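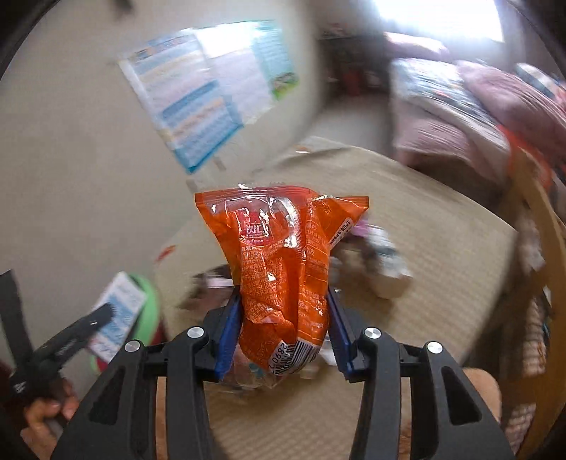 About the Linholm Manipulation Group

Print this page | E-mail this page

The Linholm Manipulation Group is a student project at Linholm School of Engineering, Braltard. It runs as a credit-bearing class for second-year students in the autumn and as an open club for the remainder of the year. The subject is the grasping of ordinary household goods: soft packets, cartons, cloth, cups, cutlery. Members design the grippers, record demonstrations with them by hand, and use the recordings to train a policy for the group's arm.

The class has 30 places. Club membership is open to any enrolled student, including those from outside the engineering programmes, and there is no fee.

Work

The main project is called Modari. It has two halves that share a fingertip geometry. The first is a hand-held gripper with a camera fixed above the fingers, which a student carries and operates directly. The second is the same pair of fingers mounted on an arm in the laboratory. A grasp recorded with the hand-held unit can be replayed on the arm without converting between two shapes of finger, and most of the design effort in the first year of the project went into keeping it so.

The current hand-held unit has black slotted arms and blue finger pads. The slots reduce weight and let the camera see some of the surface behind the fingers. Pads are treated as consumables. Each one is marked on the rear face with a batch letter and is changed when the edge begins to round. A worn pad changes how thin film behaves under it, and recordings made across a pad change are kept in separate sets.

Film packets take up more of our time than any other class of object. A snack bag in crinkled plastic has a stiff sealed edge and a body that moves inside the wrapping. It twists when pinched off centre. It also reflects light in a way that shifts with each small movement, so the same bag seldom looks the same twice to the camera. Students are asked to vary where they take hold: at the seal, at the middle, and low on the body where the contents give some resistance. Printed labels and barcodes are left on. Packets are used as bought, in whatever language they happen to be printed.

Recording is done mostly in furnished rooms, on beds, sofas, floors and shelves. Laboratory benches gave clean data and a policy that worked on laboratory benches. A mattress is a harder surface to work from. It yields under the object and under the fingertips, and the approach height has to be judged each time. Bright windows, patterned bedding and posters on the wall are all left as they are.

How a term is arranged

Weeks one and two cover safety, workshop induction and assembly of the gripper from parts. Each pair of students builds one unit and calibrates it. Units that fail calibration are taken apart and rebuilt by the same pair.

Weeks three to six are recording weeks. A pair plans its own list of objects and places, has the list approved, and then collects. The requirement for a pass is 600 usable demonstrations per pair. A demonstration is usable if the object is visible before contact, the fingers close fully on it, and the release is recorded. Dropped objects are kept and labelled as drops. They don't count towards the total.

The remaining weeks are for training and evaluation on the arm. Arm time is booked in slots of 46 minutes, an awkward figure that comes from dividing the laboratory's opening hours among the pairs with a changeover allowed. The open demonstration is held in November in Bauerfeind Hall, ground floor.

Club evenings are on Friday from 6.30 pm. They have no syllabus. Recent evenings have gone on a new linkage for the trigger, a repair to the calibration board, and a long comparison of screw lengths for the pad mounts, the results of which are in the workshop folder under M3.

People

Masanobu Ikeda leads the class and supervises final-year projects connected with Modari. His earlier work was on packaging machinery, mainly film sealing.

Emiko Oshima is responsible for the workshop and signs off all inductions. Requests for printed parts go to her with the file, the material and the quantity stated.

Lukian Stelmakh maintains the recording software and the data store. He reads every rejected demonstration before it is removed.

Genji Shibata and Igor Šindelář are the student leads for this year. Shibata covers gripper design. Šindelář covers the arm, the booking sheet and the competition entry.

Competition

The group enters the Braltard Household Handling Trial, in which an arm has to clear mixed objects from a soft surface into a basin within a fixed time. Objects are supplied on the day and are not announced. Last year's entry cleared 38 objects over all rounds and placed fourth. Most of the lost time was spent on re-grasping flat packets that had slid under the fingers — the present pad profile, with a thinner leading edge, was drawn up as a result.

A separate hand-held round was added to the trial two years ago. Any club member may enter it, and no knowledge of the software is needed.

Recording in homes

Students may record in their own rooms, or in other homes with the written consent of everyone who lives there. Faces, letters and screens are kept out of view as far as possible, and recordings in which they appear are cut or discarded. Hands, sleeves and knees are acceptable. Consent forms are held by the school office and may be withdrawn at any time, in which case the recordings are deleted from the store and from the next training set.

Joining

Students wishing to take the class should register through the usual module form. For the club, come to any Friday evening with closed shoes and a laptop if you have one. Local schools and other clubs may ask to borrow a hand-held unit for up to two weeks — loans include a spare pair of pads and the calibration sheet.

Related items

Modari gripper: parts list and assembly notes
Pad wear and when to change
Labelling guide for drops and partial grasps
Household Handling Trial: rules for the hand-held round
Booking arm time
Consent form for home recording

Print this page | E-mail this page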